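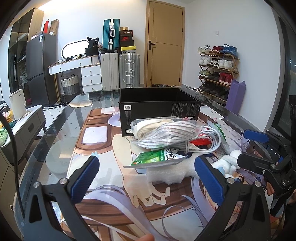

Leire Miranda
Household tips editor

Posted 31/08/2018

I grew up in a house where nothing was ever thrown out if it might come in handy, and I married into another one, so you can imagine the state of our spare room by the time the children left. Bags of string, leads for telephones we hadn't owned in years, boxes that had held smaller boxes. A whole weekend in July went on sorting it (with a good many cups of tea and a fair bit of sitting on the floor reading old instruction leaflets), and I've been promising ever since to write down what worked.

Start with one table. I tried doing the whole cupboard at once and simply moved the muddle from the shelves to the carpet. Now I bring out a single drawerful, tip it onto the table and don't fetch another until the first lot is dealt with. If you've a glass-topped table, like ours, lay an old towel over it before you tip out anything with metal corners.

Cables first, as they're the worst. Plug each one in, if you can, and see that it works with something you still own. Then fold it back and forth in loose loops as long as your hand and fasten the middle with a strip of cloth or a twist tie. Please don't wind it tightly round your fingers, my husband did that for years and we lost several good chargers to splits near the plug. Write what it belongs to on a bit of masking tape and fold the tape over the lead like a little flag. You'll bless yourself at Christmas!

Rope and cord want coiling the same way each time. Hang the longer pieces on a hook inside the cupboard door and keep the short ones in clear bags, where you can see what you've got. My neighbour Consolacion Macaraeg keeps hers in old jam jars with a hole punched in the lid and the end poking through, and I must say it's very handy for garden twine, though a thick cord won't come through without a fight.

Now, boxes. I keep the box for anything still under guarantee, and I write the date I can let it go on the underside in pencil. The rest get flattened for recycling on the same day, before I can grow fond of them. A small stiff box with a good lid is another matter, and those go in the desk drawer for stamps, fuses and spare keys.

Foam packing is a nuisance to store, but a few flat pieces are worth having. Cut a square to go under a wobbly plant pot, or slip a piece between the good plates. I allow myself one carrier bag of it and no more.

Those little packets and sachets that come with things should be read before they go anywhere. If you can't make out what one is, keep it away from the kitchen and out of reach of children and pets until you've found out.

Last of all, wipe the table down with a barely damp cloth and polish it with a dry one. On glass I use a splash of white vinegar in warm water, and yesterday's newspaper if the cloths are all in the wash. Next time I'll get on to the sewing box, which has been waiting very patiently behind the door.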